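# Walking to Plellberg for the midsummer pilgrimage – where do I sleep, and what do I eat?

**Lindalva Guerra**

Hello all! I've wanted to walk to Plellberg for the midsummer blessing ever since my aunt came home with a shell on a string and blisters she was very proud of. This June I'm finally doing it. I've got the days off work and I'm so excited I've started going to bed with the map.

I'm starting from Trokorley and giving myself 5 days. I'm reasonably fit but I've never walked with a full pack for more than a weekend. I'm not especially religious, though I do love a procession and I'd like to do it respectfully.

What I can't work out:

- Do you have to book the hostels, or do they keep beds for pilgrims who turn up on foot?
- Is there food along the way, or should I carry it? I'm vegetarian and get grumpy when hungry.
- What do people wear for the blessing itself? I was planning on walking trousers and a clean shirt.
- Is the high route over the pass worth it, or should I stick to the valley?

Any stories very welcome as well, I'm soaking up everything I can find.

**plellberg_regular**

Book. The valley hostels fill up. There are shops in Trokorley and in Flelelico and not much between them. Clean shirt is fine.

Edit: meant to say the Flelelico shop shuts on Sunday afternoons, so check your dates. 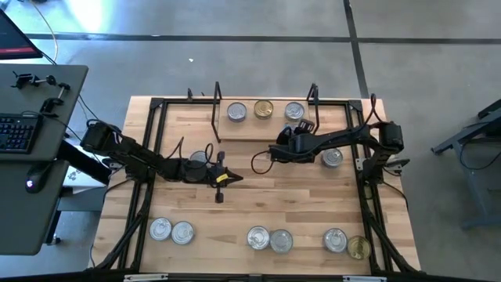
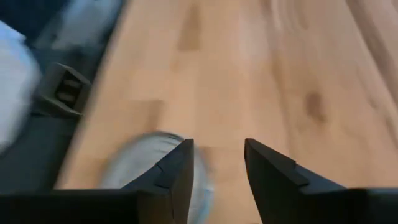 **Iolo Voyle**
*Posted 2026-03-13 in Pilgrimages & Festivals*

Oh, you are going to love it! I've done it in sunshine, in fog and once with a borrowed dog, and I'd set off again tomorrow if you asked me.

Beds first. I agree about booking, but it's less strict than it sounds. Most of the hostels hold a few places back for walkers until early evening, and if they're full the warden will usually ring ahead to the next one for you. The night I'd definitely reserve is the last one before Plellberg. Last year there were 2,000 people at the blessing and it felt as if every one of them wanted the bunk under mine. If you can get into the Bakhtiari guesthouse, do. It's an old family place a short way below the church, breakfast starts before dawn on the feast day, and you can hear the choir practising from the yard.

Food! The hostels have kitchens and the custom is that walkers cook together, which is half the fun of the whole thing. Everybody puts in what they've got. Tins are heavy, so buy them on the day you mean to eat them and carry only dry stuff otherwise (couscous, nuts, stock cubes). I've had some glorious meals out of chickpeas, tomatoes and somebody's last onion. You'll be fine as a vegetarian, but say so before the pot goes on, as one person will always want to slip a sausage in. Bring your own spoon.

Now the pass. Yes, yes, yes, if the weather's kind. It tops out at 2,000 metres and there are 900 metres of climbing from Flelelico, so start early and fill every bottle at the fountain behind the chapel. There's a little iron cross at the top where people leave a pebble they've carried from home. I forgot mine the first time and had to leave a button! In cloud, take the valley. It's longer but pretty, and you pass the painted shrines, some of them really old and some done by the schoolchildren, and I like the children's ones best.

For the blessing, a clean shirt is perfect. Cover your shoulders inside the church and take your hat off. You don't have to be a believer and you won't be quizzed. When the candles come round you can take one or just pass the basket along – both are completely normal. If you do take one, keep it away from your neighbour's rucksack, they melt beautifully.

A couple of other bits:

- Get your pilgrim card stamped in Trokorley before you leave, at the parish office on the square. The hostels ask to see it.
- Take earplugs. Pilgrims snore.
- Stay on for the evening after the procession if you possibly can. The band sets up by the church steps and people who could hardly walk that afternoon start dancing.
- The bus back to Trokorley goes from below the bridge, on the opposite side from the stop marked on the older maps.

Do come back and tell us how it went, and what sort of pebble you took!

**Lindalva Guerra**

Iolo, thank you, this is wonderful! I've just emailed the guesthouse and I've picked a pebble from the garden already. Thanks for the Sunday tip too, regular – I get to Flelelico on a Saturday, so I'll shop then. Does anyone know if the parish office is open early in the morning? I'd like to be off by seven.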